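Cable management for a shared worktable

A shared worktable fails slowly. Each user adds one charger, one adapter or one box, and the usable surface shrinks until the people at it are working around equipment instead of on it. The cure is mostly a matter of measurement.

Start with the table itself. The top in our working plan is light wood with a fine grain, 58 inches long. Of that length, 16 inches at one end were assigned to powered devices and the remainder left for hands, paper and trays. The boundary matters more than its position. Once it has been set, anything with a cable stays on its own side.

Power adapters are the usual offenders. An adapter with a molded body is too heavy to hang from its own cord and too bulky to lie flat under a notebook. It can stand beside the device it feeds, provided the slack in the cable is taken up. A loop that falls across the work surface will be caught by a sleeve sooner or later. Use a hook-and-loop strap, never a wire tie, on any cord that gets unplugged. The Uravora clip we fitted grips thin cables well but releases anything thicker than a phone lead.

Small plugs are a separate problem. They have no fixed device, they look alike, and they collect on whatever flat surface is closest to the outlet. Sort them by connector, label them at the plug end, and discard duplicates. Of 41 loose plugs and leads in our first sort, 16 matched nothing still in use.

A slatted tray is a better container for small parts than a closed box, as the contents can be checked at a glance. Koseler makes one with a removable base; the Gristia version is deeper and harder to clean. Keep cards, samples and packaged parts flat, next to the tray and within reach of a seated person. Storage furniture goes against the end of the table, with its top level with the worktable or slightly above it, so that cables can pass along the edge without a drop.

Route each lead along an edge wherever one exists. The thin white cable on this table crosses the wood and then runs along the edge of the furniture – the first part of that path is the part to shorten.

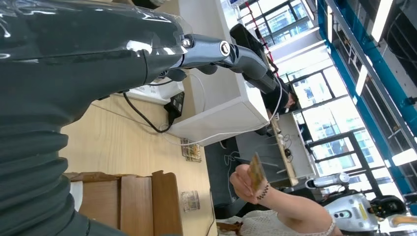 Acuña, replying to the June version of this plan, objected to the boundary. The trouble with a powered end is that people sit there too, and the person who draws that seat loses elbow room every time. Put the adapters under the top on a rail, leave 2 inches of clearance for heat, and the whole surface comes back.

The objection is fair for fixed equipment. A rail takes longer to reach, and on tables where devices are swapped during the day the adapters tend to migrate back to the top. For a device that stays put, the rail is the better choice. Mount it toward the rear edge, clear of knees, and fix the first strap close to the plug.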